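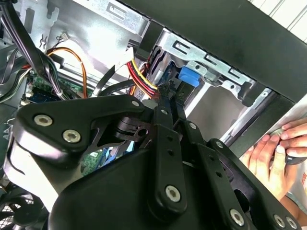 Gripper inside an open desktop case, disassembly cell, Lomberg.

The fault appeared in June, after 882 cases. "The left finger stopped short of commanded position," the cell engineer at Lomberg said. "The controller still reported a full close."

A linkage screw had backed out 19 hundredths of a millimeter — enough to drop a drive. Staromis now checks torque every 100 cycles. "Hands stay out until the arm is locked. That rule was too loose before."

Last updated: June

Related
Cable snags at Lelmont
Hoarau cell restart notes

Contact | © Staromis | Back to top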